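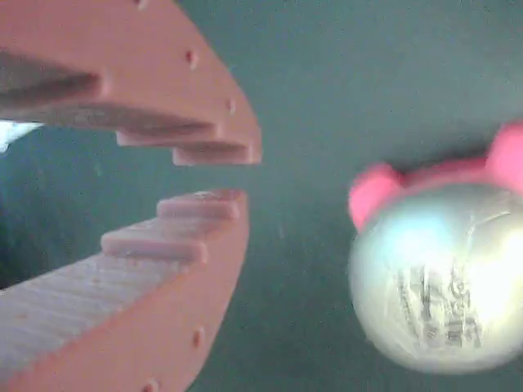

Pink fingers, left, open on the approach. The silver ball is the next item.

The short version for anyone searching for the same symptom: the gripper reported a good grasp with nothing in the fingers, and it went on reporting good grasps for most of a night. The cause was a stale zero on the motor current, plus a retry rule I wrote myself in January and should not have.

The setup first. The arm is a secondhand six-axis unit with a Bultora parallel gripper on the end. I threw out the stock fingers last year and print my own. They are curved on the outside, stepped on the inside, with small holes along the outer curve. The steps are meant to catch round things that slide out of flat jaws. They work well on most of my test objects and less well on anything shiny and light, a category that takes up a fair share of the bin at the moment.

Motion planning and the job queue run on Pretevex. I have no complaint about it in this case. It did what it was told.

The test was an endurance run. One arm, one surface, a mixed set of small objects, pick each one up, lift it, hold, put it down somewhere else, repeat. The target was 4,000 cycles with no human input. I started it on a Wednesday evening, watched the first 100 cycles from a chair, saw nothing wrong and went to bed. The log at breakfast said the run was still going and the success rate was 83 percent. For this object set, that is a number I would believe. That was the trouble with it.

I only looked closer when I heard the noise. The fingers were closing on each other, tip to tip, hard enough to make the gearbox click. The arm then lifted, held for the usual time, moved across, opened, and logged a success. It did this again at the next pick point.

I hit the stop.

How grasp detection works on this gripper

There is no sensor in the fingers. The gripper has a position encoder and a motor current reading, and you have to infer the rest. My check had two conditions. The current must rise above a threshold during closing, and the final position must be wider than fully closed by some margin. If both hold, there is an object between the fingers.

The second condition is the one that should have caught this. Fingers touching each other are at the closed position by definition, so the margin should be zero and the check should fail.

The closed position is measured once, at startup, by closing the empty gripper until it stalls and storing the encoder value. During the night the encoder coupling slipped on the motor shaft. The set screw had backed out by a small part of a turn. After that, fully closed read as slightly open, by a bit more than the margin. Every empty close passed the position test, and since the fingers were pushing on each other, every empty close passed the current test too.

So far this is an ordinary mechanical fault. A loose set screw is a loose set screw. I have put thread locker on it and marked the shaft with a paint pen, so that I can see at a glance if it moves again.

The part that was my fault

In January I got tired of false failures. The current reading on this gripper drifts as the motor warms up, and after an hour or so it would start rejecting good grasps. My fix was a rule that re-zeroed the current baseline after any failed pick, then tried again with a slightly higher closing force. It cleared up the false failures and I forgot it was there.

Now put that rule next to a slipping encoder. While the slip was still small, some picks were failing for real. Each failure re-zeroed the baseline at a moment when the motor was still loaded, and each retry raised the force. The force had a ceiling, but I had set the ceiling in the same units as the baseline, relative to it. When the baseline moved, the ceiling moved with it. By morning the gripper was closing 40 percent harder than the value I had typed into the config file. The file still showed the old value, and so did the status page.

This is the piece that bothers me. A false success wastes a night. A force limit that can walk upward without anyone being told is a safety fault, even on a small arm. I reach into that work area to reset objects. I had a light curtain on the front and it was switched on, but the curtain only stops arm motion. It does not cut power to the gripper. If I had put a finger between those tips while clearing a jam, the curtain would have done nothing for me.

What the damage was

Not much. The printed fingers took the worst of it. The set I pulled off had fine cracks running along the layer lines at the base, where it bolts on. It went in the trash and I printed another from the same file. One test object was crushed. The gearbox clicks a little when cold and I expect to replace it before summer.

The data from the night is useless. I looked for the point where the real grasps stopped and could not find a clean boundary, so I discarded everything past the part I had watched.

What I changed

The force ceiling is now an absolute current, in amps, checked in the gripper firmware below the layer where my code runs. The retry rule is gone. If the baseline drifts, the job pauses, the gripper opens all the way, the baseline is taken with the motor unloaded, and the event goes in the log with both values.

The closed position is now measured again every 40 cycles, over an empty patch of the surface. If it differs from the stored value by more than the noise, the run stops. It does not correct itself. I went back and forth on that, as it is tempting to let it store the new value and carry on, but a closed position that moves means something mechanical has moved.

The light curtain is wired into the gripper supply through a Roussel relay I had in a drawer. Opening the curtain now drops gripper power along with arm motion. The side effect is that it lets go of whatever it is holding. With my objects that is fine. With anything heavy or sharp it would not be, and you would want to think about it properly before copying me.

I also added a dumb check that needs no sensors. Twice an hour the job tries to pick from a spot where there is nothing. If that reports a success, the run stops. It would have caught this fault within half an hour, and it took ten minutes to write.

Repeat run

I have been running it again in the evenings, in shorter blocks, with the new checks on. The empty pick has behaved so far. The silver ball with the pink ears is still the hardest item in the set. It is round, it is reflective enough to upset the depth camera, and the grasp planner keeps aiming a little off center. Those failures are at least logged as failures now.

I posted the wiring notes for the curtain on the Stadamside board, under the gripper thread. The finger files are there too. The base is unchanged in that version, so if you plan to run high closing forces, thicken it before you print.

Next job is the gearbox. I have a replacement on order and no delivery date.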